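Havivgate handling cell: progress report for February
Prepared for the Maurya programme office

1. Status

The cell at Havivgate ran on all planned shifts except for one stoppage, described in section 3. The work set out in the Trirkau grant schedule for this period is complete apart from the spare finger set, which remains on order. No change to the budget is requested.

2. Maintenance carried out

The arm reached 2140 running hours during the month. The 1000-hour service was therefore repeated slightly late, the parts having been held up at the supplier. Joint covers were removed, belts inspected and the base bolts checked against the torque sheet. One belt on joint three was replaced. The cable run between the base and the forearm was re-clipped to give more slack when the wrist turns through 90 degrees, as the previous routing pulled tight at the end of travel.

The controller was moved to the current Brulura release. Saved positions carried over correctly, but the tool offset did not and had to be entered again by hand. A copy of the settings is now kept with the cell log.

3. Gripper fault

The gripper stopped part-way through closing on four occasions in the first half of the month. The cause was traced to a loose connector inside the wrist housing — the locking tab had worn and no longer held. The connector was changed and the housing refitted. The same fault has not been logged again. Lost time came to some 15 hours, most of it spent waiting for the part.

After refitting, the wrist camera was set up again and its view checked with the arm in several poses.
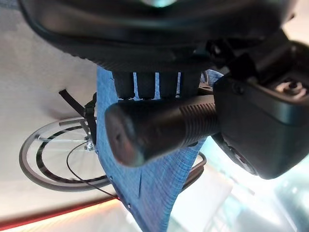 Figure 1. Wrist camera view: gripper housing and grooved cylindrical finger, with blue fabric and a bicycle wheel behind.

The camera bracket is now included in the weekly check. Its fixings were sound, but the earlier procedure did not mention them at all.

4. Outstanding items

Spare finger set: ordered, delivery date not confirmed.
Tool offset: to be measured again with the calibration pin before the next trial block.
Service interval: we propose to keep it unchanged and to hold one belt of each size in stock — cost to be met from the existing consumables line.

The next report will cover the trial block and the repeat accuracy measurements.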